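Laundry attendant, part time
Brovolport, Plevora Guest Apartments
Posted 2021-03-11

Plevora is looking for one part-time laundry attendant for our guest apartments in Brovolport. The job is washing, drying, folding and putting away. It is 19 hours a week, mornings only, with a start in early April. Previous laundry work is useful but you do not need it. We will show you how we do things.

About the work

We have 105 apartments, let by the night or by the month. Sheets and bath towels go out to Fondance, a commercial laundry on Wike Street. Everything else is done in the building: kitchen towels, cleaning cloths, bath mats, cushion covers, aprons and the clothes that monthly guests leave with us for washing. You would be in charge of that second group.

The in-house washing is done in stacked machines, one drum over the other, both loading from the front. Small loads are normal. Cleaning cloths are sorted by color and are never washed together with guest clothing, even if it means running a drum with very little in it.
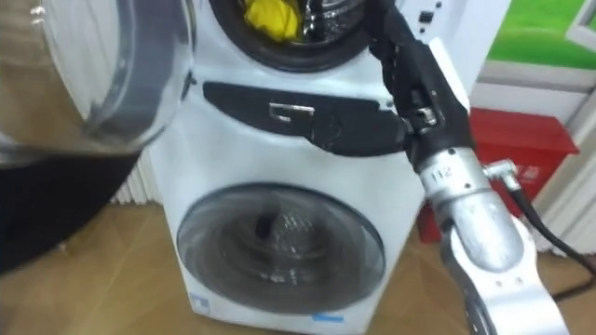 What you will do

Collect bags from the three floor closets at the start of the shift and sort them on the table.
Check pockets and close zippers on guest clothing.
Load and unload the machines, and feel inside each drum after emptying it. Single cloths get left at the back.
Wipe the rubber rim and the inside of the door after the last load. Leave the door open.
Fold to the sizes on the wall chart and restock the closets.
Keep the log sheet for guest laundry: apartment number, number of pieces, time in, time out.
Count the Fondance delivery against the slip and report anything missing.

Clean items are moved in plastic baskets. Please expect to set a basket down at the foot of the machine, empty the drum into it and carry it to the folding table many times in a shift. The upper opening needs a raised arm and the basket is on the floor, so there is both reaching and bending. A step stool is provided for anyone who wants it. 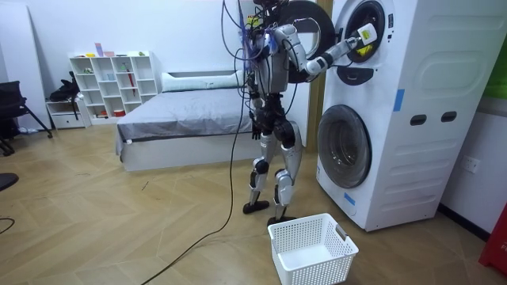 Upper drum with its door open, basket on the floor in front.

What we ask for

You can stand for most of a four-hour shift and lift a full basket.
You can read care labels, or are willing to learn the symbols.
You arrive on time. Guest clothing is promised back by noon.
You speak enough English to answer a guest at the door. Other languages are welcome.

Pay and conditions

Pay is 384 a week before tax, paid every two weeks. There is a one-time payment of 200 after your first three months. Work shoes and aprons are supplied. Paid leave starts from the first day. The schedule is posted two weeks ahead, and swaps are fine if both people sign the sheet.

How to apply

Send a short letter with a phone number and the names of two people we can call. A full résumé is optional. Address it to Cayetano Collado, Housekeeping, or leave it at the front desk in a closed envelope.

Interviews last half an hour and include a look at the laundry area. Güven Güneş, who has the job now and is moving to reception, will be there to answer questions about the daily routine. We will reply to everyone who applies.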